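Tratville Community Food Service: Frequently Asked Questions

Who may use the service?
Any household within the Tratville or Clondbridge delivery area may register. Proof of address is required on the first visit. No referral is needed, and your income will not be assessed.

How often may I collect?
Registered households may collect 2 parcels in each calendar month. Parcels that are not collected are returned to stock at closing time and cannot be carried over.

Can I choose what is in my parcel?
Tinned and dry goods are packed in advance. Fresh fruit and vegetables are chosen at the counter and depend on what our suppliers have sent.
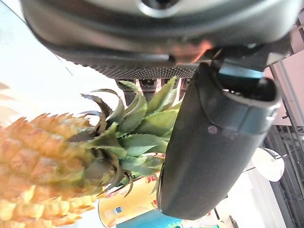 Whole pineapple

Please tell staff about any allergy before your parcel is handed over. We can exchange most items on the day — fresh produce excepted.

Where does the food come from?
Most dry goods are bought through Utimport under a yearly agreement. Fresh produce is given by growers and shops in the district. Last year the service issued 3351 parcels to 249 households.
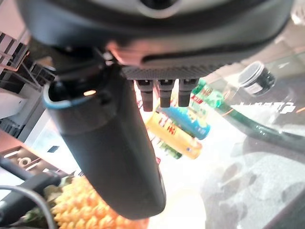
Donations from the public are also welcome. Items must be sealed, within their date and labelled in English. We are unable to accept home cooking, alcohol or opened packets.

May someone else collect for me?
Yes. The person collecting must bring your registration card and a signed note. Cards that have been lost may be replaced at the front desk without charge.

Is the service open in August?
The Tratville counter remains open throughout August. The Clondbridge counter closes for the month, and its users may collect from Tratville on their usual card.

Do you open on Sunday?
No. Deliveries to the Furukawa Hall store are received on Sunday, and the building is closed to the public.

How do I make a complaint?
Complaints should be made in writing to the Service Manager, Box 681, Tratville. Please include your registration number and the date of your visit.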